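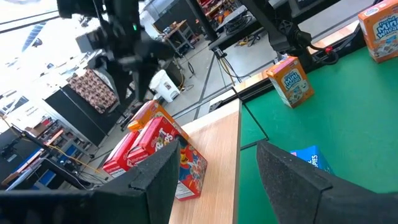
Opinion / Standards and Practice

Write the reset down

Most test protocols for tabletop manipulation specify the arm, the gripper, the payload and the success criterion. Few specify the reset, meaning the state of the table before each trial. I think a protocol without a written reset should not be accepted as a protocol.

Grocery boxes show why. A cereal carton looks like a solved object: flat faces, square corners, low weight. Stand a Frosted Mini-Wheats box upright on a green tabletop and it offers a wide front and a narrow depth. Lay a carton flat and the same gripper may have only the thickness to work with. Lean one carton among others and the first contact can move all of them. A log entry reading "box, cluttered" covers every one of these cases.

At Rollden we reviewed 607 trials from a sorting task. The log recorded pose for the target box and nothing for its neighbors. When Birdie Szabo sorted the failures by operator, 139 of them came from sessions in which the boxes had been put back by hand with no reference. We could not say if the policy was weak or the table was harder on those days. The data was kept, but it can't be used for comparison.

The Skarnar draft guideline asks for a reset tolerance on the target only. That is too little. It should require three more entries: the resting face of every object within reach, any contact between objects, and the surface each one stands on. The last is routinely skipped. Where two tabletops meet, the seam is a feature of the workspace and belongs in the record. A carton dragged across it may catch.

Dindo Castillo at Vahidi has argued that strict resets produce brittle policies, and that variation is the point. I agree with the second half. Variation should be planned, drawn from a list and logged by number. Our current list has 14 layouts and adds 90 seconds to a reset - a real cost, and one that managers notice.

The same applies to two-arm cells. The parked pose of the idle arm changes the reachable volume and the camera view, and I rarely see it written down. Kutcombe prints it on the trial sheet, next to the gripper pad type. Pads wear, and foam wears faster than most people budget for. Other labs could copy that sheet by May without buying anything.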